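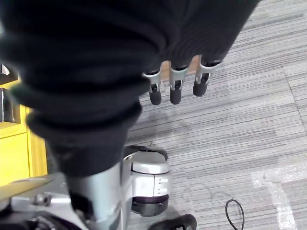 Home Threads Lists Saved Log in

June 19, 2018
by harborcoatpocket

Okay, thread time, as promised to the four people who asked. I finally got to the naval museum at Jurkerlow and I have so much to say about a kitchen on a boat.

Quick background. The museum sits in the old rope store behind the fish dock, and tied up outside is the Namia, a minesweeper that worked the coast for most of the war and then carried gravel for a couple of decades. She's been a museum ship for longer than she was ever a warship.

Indoors first, as it was raining sideways. Ground floor is all mines. Big ones, small ones, one sawn in half so you can see how much of it is just air (that's what makes it float, and yes I felt silly for never having thought about it).

The label says the mine weighs more when it's hauled out of the water than you'd believe, which isn't much help as a label. The one next to it is better. It shows how the sweep wire cut the mooring so the thing bobbed up and somebody could shoot at it with a rifle. A rifle! From a moving deck!

Upstairs is the Szénási Room, and if you only have half an hour, go straight there. It's signal gear, one family's collection, given to the museum in 2000 on the condition that visitors get to touch some of it.

So you can work a real signal lamp. The shutter handle is much stiffer than it looks in films. I sent my own first name down the room very slowly and a boy of maybe ten read it back to me wrong, then explained that it was my spacing. It was my spacing.

There are 200 flags in the pull-out drawers under the window. You're allowed to open all the drawers. Please open all the drawers, especially the bottom left, which has the homemade ones cut from tablecloths when the proper bunting ran out. One still has a gravy-colored mark on it.

Also in that room, a chest of letters home, typed out in big print so you don't have to squint. Hardly any of them are about the war. One sailor goes on for three pages about a bad pair of socks. Another wants to know if the neighbor ever gave back the ladder.

I read every one of those and my feet hurt by the end. There's a bench, but it's at the wrong end of the room.

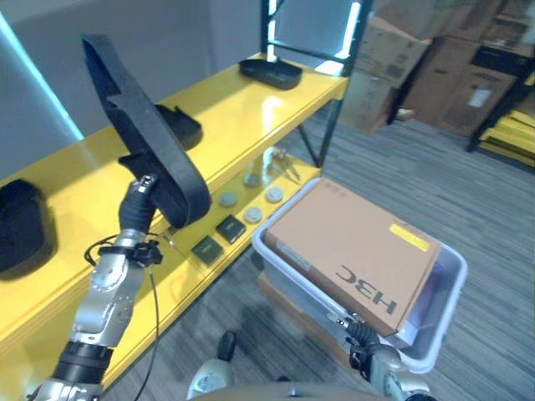
Anyway! The ship. You go aboard in groups of nine, with a guide, and you have to book that part at the desk when you come in. I didn't know and had to wait for the next one, so learn from me.

Wear flat shoes. The ladders are steep and you go down them backward. Big backpacks stay at the desk.

Now the kitchen. Sorry, galley. It is the size of my bathroom and it fed the whole crew three times a day. The stove has little rails around the top so the pots don't slide off in a swell, and the bread bin is built into the wall with a latch like a bank vault.

The guide passed around a copy of the cook's notebook. Pea soup. Pea soup with fish. "Soup, other." I laughed out loud and then felt bad, because the next page is a list of who couldn't keep anything down, and it goes on for a whole week of storms.

She (the guide) said the cook also had a job when they were sweeping, which was to stand at the stern with an ax in case the wire had to be cut in a hurry. Then he went back in and did lunch.

The bunks are right up in the bow and you can try one out. I am five foot four and my knees touched the bunk above. Seven men in there, plus wet coats, plus one oil heater that by all accounts smelled terrible.

Engine room is look-only, from a platform. It's very green. Somebody in my group knew a great deal about diesels and asked a great many questions, and I have to say the guide knew every answer.

One grumble. The last room back indoors is supposed to be about the Gekgate, the barrier they strung across the harbor mouth to keep submarines out, and it's one map and a chunk of netting. That's it! I grew up hearing about the Gekgate. My grandmother used to wave at the boat that opened and closed it. I wanted a whole floor.

I said so in the visitors' book, politely. The page before mine had the same complaint in better handwriting.

The person at the desk told me there's a proper Gekgate display opening in July, with a model you can crank open yourself, and that they're looking for family photos of the gate crew. If you've got an album from that side of the harbor, ring them up. They scan things while you wait and you take the originals home.

Practical stuff: the ticket covers museum and ship, and it's good for a second visit, so you can do the mines one day and the boat another. The café does one soup. You can guess which.

The gift shop sells the cook's notebook as a little booklet and I bought two. I'm making the pea soup this weekend. Not the one with fish.

I'll add to this if I get back for the new display. Going to look for my grandmother's photos tonight, I think they're in the hall closet under the Christmas things.

Comments (5)

tidewrack_
The socks letter!! My favorite thing in the whole building. He does get new socks in the end, it's in the second folder.

gravelboat
Remember her from the gravel days. She was gray then too but a much dirtier gray.

mo_and_the_dog
Are dogs allowed on the ship or just in the museum part?

harborcoatpocket
Saw one in the café but I don't see how you'd get a dog down those ladders. I'd call first.

oldnetloft
My uncle was on the gate boat. We have a box of pictures, will phone them tomorrow, thanks for posting this.

Older Newer Back to top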